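To: Prusenberg shop list
Date: 3rd January
Subject: Re: Bin picking build - cables and the hairbrush

On the list in December, someone at the Kundton bench wrote:

> Nice progress on the arm. Two questions before I start on mine. How are you
> running the gripper cable past the wrist? Mine snags every time the last
> joint turns more than 90 degrees. And are you still picking only cubes, or
> have you moved on to odd shapes?

Odd shapes, and it's so much more fun!

On the cable: leave a loop at the wrist that looks too big, then tie it down well behind the joint. I had mine pulled snug for weeks because it looked neat, and I broke 2 connectors that way. Now there's a strap on the big link and everything forward of it gets to float a bit. Ugly, but I can swing the wrist both ways without holding my breath.

The picking code is still Cindora, the little planner I started last winter. I threw out the part that looked for flat faces and now it just scores grasps from the depth map - 1,000 candidates per look, keep the best 5, try them in order. Round handles are the hard ones. The fingers close, the thing rolls, and we start over.

I also clamped the bin to the bench. Do this first! I lost a whole evening to calibration drift and it was the bin creeping.
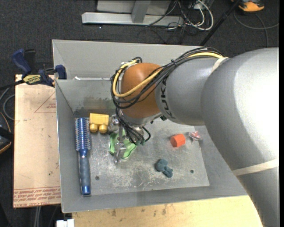
Gripper down over the light green piece, hairbrush on the left.

Next job is new fingertips. I want to try the soft pads from the Hirose build thread, so if anyone still has the mold file, please send it my way. I'm at the shop most evenings and happy to run your parts through the bin too - bring something awkward.

--
Prusenberg shop list
Reply to the list, please, and trim your quotes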